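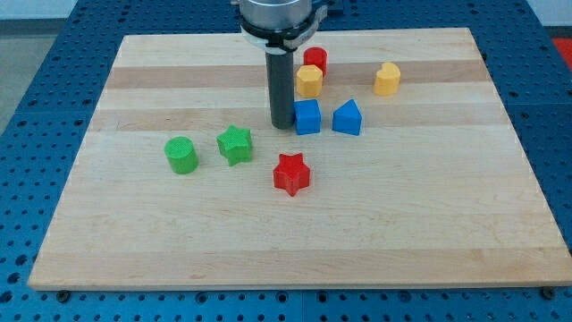
Photo: Kilian Gasser / Tullside workshop

Notebook, April, open day. Started 8.40, finished on the bus home

Writing this up tonight while I still remember it, because last time we opened the doors I left it a week and all I had was a page saying "loud, good, more chairs".

Got in early to find Everett already there with the heaters on and the big roller door half up. Kilian had done the arm the evening before, so the board was down on the pegboard and the rod was on in place of the two-jaw gripper. We'd gone back and forth about that. The jaws look more like what people expect, and they pick things up, which gets a gasp. But the pushing is what we've been working on since the winter and I didn't want to spend a whole day showing off something we'd stopped caring about. So, rod and blocks! I'm glad we stuck to it.

Setup, so whoever does this next doesn't have to ask me:

Maple board, the striped one. Eight blocks: cylinder and star in red, cylinder and star in green, hexagon and heart in yellow, cube and triangle in blue. Near half of the board kept clear at the start so there's somewhere to push to. Planner was Clornar, the version from before Everett's tidy-up (his new one is better but it had only been running since lunchtime the day before and I'm a coward). Speed held at 59 per cent all day. Cliteritz doing the logging on the old laptop.

The demo went like this. Visitor says which block should go next to which, one of us types it in, arm goes off and shoves things about until it's happy or until it gives up. We had the typed box up on the big screen so people could see that we weren't cheating. Kilian did the talking for the first hour and he's very good at it, he just chats to people as if they'd come round to borrow a ladder. I took over after that and talked far too fast.

First proper trouble came at 10.15. The hexagon had ended up tight in front of the red cylinder and a girl in a yellow coat asked for the red cylinder to go by the heart. Clornar tried to come in from behind, decided it couldn't, came round the other side, decided it couldn't do that either, and then hovered. It hovered for ages. I was about to reset it when her dad said "it's thinking" in a very kind voice and the whole row went quiet for it. Then it nudged the cube out of the way and went through the gap, and they cheered. I nearly cheered too. I've put the time in the log because I want to know what it was doing in that pause (Everett reckons it was re-planning from scratch on every tick, I think it was stuck on the tie between the two approaches, loser buys the biscuits).

The stars are still the worst. The points catch, so you push at one and it swings round instead of sliding. On the green one it's a nuisance and on the red one it's the same nuisance, so at least it isn't the colour detection any more. The heart is oddly well behaved as long as you don't touch it near the bottom, where it wants to spin off. Cylinders are fine upright. One went over just before noon and rolled right off the board onto the pegboard, and a small boy caught it before it hit the floor, then wouldn't give it back for a bit. Fair enough.

A retired joiner spent a good twenty minutes with us and didn't ask a single thing about the robot. He wanted to know about the board. Did it move with the damp, had we oiled it, which way did the strips run. I said they run side to side as the arm sees it, and he said did we find that things slid better along the strips than across them. Well! I have no idea. We've never split the runs by direction. It would be so easy to check, it's all in Cliteritz already. If he's right then some of what we've been blaming on the shapes is down to the grain, and I'm slightly annoyed I never thought of it. I took his email down on the back of a leaflet, which is now pinned above the sink.

Two people from Ayaaba came at lunch. They were friendly, and asked about the rod and whether we'd tried a softer tip. We haven't. The rounded end does skid a little on the flat faces, you can hear it on the cube. They've offered to send a couple of rubber ends to try. Said yes please before Kilian could start being polite about it.

Afternoon was busier and more of a blur. The leaflets ran out before three (we printed 300, print more). The big screen went to sleep twice because the power settings on that machine are a mystery to everyone. Somebody's gran asked it to "put them all away neatly" and I had to explain that it only does one block next to another for now, and she told me to come back when it could do the lot. I've written that on the whiteboard.

Log shows 1082 pushes over the day. I haven't been through how many did what they were meant to and I'm not going to guess, that's a job for when I've slept.

To do:

Split the pushes by direction, along the strips and across them. Me.
Find out what happened at 10.15. Everett, and he's to show his working.
Wipe down the board and blocks, sticky fingers all day. Kilian has said he'll do it.
Screen sleep setting, please, anyone.
Email the joiner once there's something to tell him.
Rubber tips from Ayaaba, put them in the top drawer with the other ends when they come, and label the bag.
Try Everett's new Clornar on the same starting layout before anybody moves the blocks for something else.

Still got marker pen on my sleeve.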